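The files in this repository list the known chassis of Savdale motor cars, from the first car delivered under the name to the last one assembled after the works had been sold. They were typed up from ledgers, service cards, club papers and letters from owners. The register is maintained by Razia Warraich. The current release was closed on Thursday, December 31, 2020, and anything that came in after that date will go into the next one.

# Savdale Chassis Register

## What is in it

There is one row per chassis, 594 in all. A row does not mean a car survives. It means there is at least one written source for a chassis with that number having left the works. Chassis that were laid down and broken up before delivery are left out, even where the ledger gives them a number.

The register covers touring, sporting and light commercial chassis. It does not cover the stationary engines, or the small number of marine conversions sold with a Savdale plate on them. Those have their own numbering and would need their own table.

Most of the cars were sold as bare chassis and bodied elsewhere. Umon built more of the bodies than any other firm, and for a while had a standing order for closed bodies on the long wheelbase. Engines were bought from Ikonen in the early period. Savdale later cast its own blocks, but Ikonen castings go on turning up well after the change, usually in cars sent back for a rebuild.

## Files

| File | Contents |
|---|---|
| `chassis.csv` | the main table |
| `bodies.csv` | coachbuilders, with variant spellings |
| `engines.csv` | engine numbers and types |
| `sources.csv` | every source used, with a short code |
| `owners_public.csv` | first owners only, from printed sources |
| `survivors.csv` | chassis seen or reported since the war |
| `disputed.csv` | rows where two sources disagree |
| `changes.md` | what changed in each release |
| `README.md` | the file you are reading |

All tables are plain UTF-8 text with commas between fields and a header row. Fields with a comma inside them are in double quotes. Empty means unknown. A single hyphen means the source says there was none, for example a chassis delivered with no body at all.

## Columns in chassis.csv

The main table has 12 columns.

| Column | Meaning |
|---|---|
| `chassis_no` | as stamped, with leading zeros |
| `type` | type letter from the works ledger |
| `wheelbase` | `short`, `long` or `special` |
| `engine_no` | engine fitted at delivery |
| `engine_maker` | `Ikonen`, `Savdale` or empty |
| `body_maker` | code from `bodies.csv` |
| `body_style` | wording of the source, in lower case |
| `delivered` | year, or year and month |
| `agent` | selling agent, if one is named |
| `status` | see below |
| `source` | one or more codes from `sources.csv` |
| `note` | free text |

`chassis_no` has to be read as text. If you open the file in a spreadsheet and let it guess, it will drop the leading zeros and the early cars will get mixed up with the experimental series. This has happened to people who then wrote in about missing cars.

`type` is the letter used inside the works, not the name used in advertisements. The catalog names moved from one chassis to another as the sales office saw fit. The "Light Twelve", for instance, was sold on two quite different frames, and there is no safe way to get from the name to the letter without looking at the wheelbase too.

`body_style` has been left as found. "Torpedo", "tourer" and "open four-seater" may all be the same thing, and in at least one case they are the same car in successive years. I have not merged them. Anyone who wants broader groups should make them in a new column and keep this one as it is.

## Status values

- `extant` – the car, or a frame with a readable number, has been inspected by a named person after the war
- `reported` – somebody says it exists, with enough detail to be believed
- `parts` – parts are known to be in another car
- `scrapped` – a source says it was broken up
- `unknown` – everything else

Most rows are `unknown` and will probably stay so. Please do not read it as "lost".

A frame with a new body counts as `extant`. So does a frame with the wrong engine. A new frame with an old plate does not, and goes in `disputed.csv` until there is something better to go on. Opinions on this differ among owners and the register does not try to settle them.

## Where the data comes from

The backbone is the works delivery ledger. It exists as a bound volume with the first section missing. The missing part was filled in from service cards, which were kept by the London depot and list a chassis number only when the car came in for work. Cars that never came in during those years are known from agents' invoices, or from Umon's body book, or not at all.

The Umon body book gives a body number, a style, a color and the name of whoever ordered it. It gives the chassis number for Savdale bodies only from partway through. Before that the match has been made on style and date, and those rows carry the code `UB?` in place of `UB`. Treat `UB?` as a fair guess.

Ikonen's engine list was typed up by a previous keeper of the register, and the original has not been seen again. It has obvious slips in it, mostly pairs of digits turned around. Where a slip could be fixed from a surviving engine, the corrected number is in `engines.csv` and the typed one is in the note.

Up to 500 of the service cards were photographed for this release. The photographs are not in the repository. They are too large, and some of the cards have private addresses on them. If you need to check a reading, ask and I will look at the card.

## How it was put together

The old register was kept in Kustumex, a parts and stock program that was never meant for this, and it stored everything as one long note per car. The notes were exported, split by hand, and checked against the ledger line by line. The check was finished in September.

Two rules were followed all the way through:

1. A reading goes in as written, and any doubt goes in `note`.
2. When two sources disagree, the earlier one goes in the main table and both go in `disputed.csv`.

The second rule gives wrong answers now and then. A delivery date in the ledger is the date the chassis left the works, and an agent may have kept it for a year before it had a body or a buyer. If you are looking at when cars reached the road, use the invoice date in `disputed.csv` where there is one.

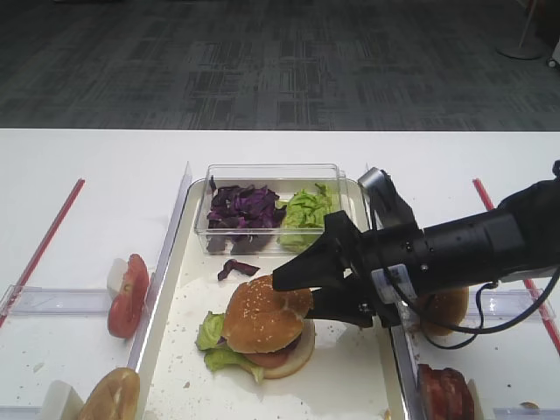
Agents are the weakest part of the table. The ledger uses initials, the cards use surnames, and the invoices use printed letterheads that changed when a partner joined or left. The names have been left separate unless the address matched.

## Known problems

- The long-wheelbase chassis built for export have their own run of numbers that overlaps the home series. They are marked with an `X` after the number. The `X` is not stamped on the frame.
- Cars returned to the works and sold again appear once, under the first delivery. The second sale is in `note`.
- Commercial chassis are thin. Vans were worked hard and thrown away, and hardly anyone wrote them down.
- Body styles for the later Umon cars follow the catalog, and the catalog was sometimes ahead of what was really built.
- Some months of delivery are known only from a registration mark. These have `reg` in the note and may be late by several weeks.
- The racing cars are listed by frame. Stories about them are usually attached to a driver or an event, and one frame can have had several bodies and at least two engines in a season. I have kept race results out of the tables.

## Using it

The tables can be used and copied freely for research, club work and restoration, as long as the register is named as the source. Please give the release date along with it. Numbers do get corrected, and a quoted row is hard to trace without knowing which release it came from.

The register is not proof of identity. It should not be quoted in a sale as showing that a car is genuine. It can show that a chassis of that number was delivered with a certain engine, and that is as far as it goes. Auction houses have been sent this paragraph before.

Current owners are not listed anywhere in these files and their names will not be passed on. A letter can be forwarded if the owner has agreed to receive them.

## Corrections and additions

Open an issue, or send a note to Razia Warraich. Useful things to include are:

- the chassis number as stamped, with a photograph or a rubbing if you have one
- the engine number, and where on the block you found it
- the body plate, usually on the sill or under the front seat on Umon bodies
- any old log books, invoices or family photographs

On the early frames the number is on the left dumb iron and is often under several coats of paint. Please do not take a grinder to it. Paint stripper and a soft brush are enough.

Pull requests are welcome for typing errors. For anything that changes a date, a number or a status, send the source first so it can be given a code in `sources.csv`. Rows without a source code are rejected by the check script and will hold up everybody else's changes as well.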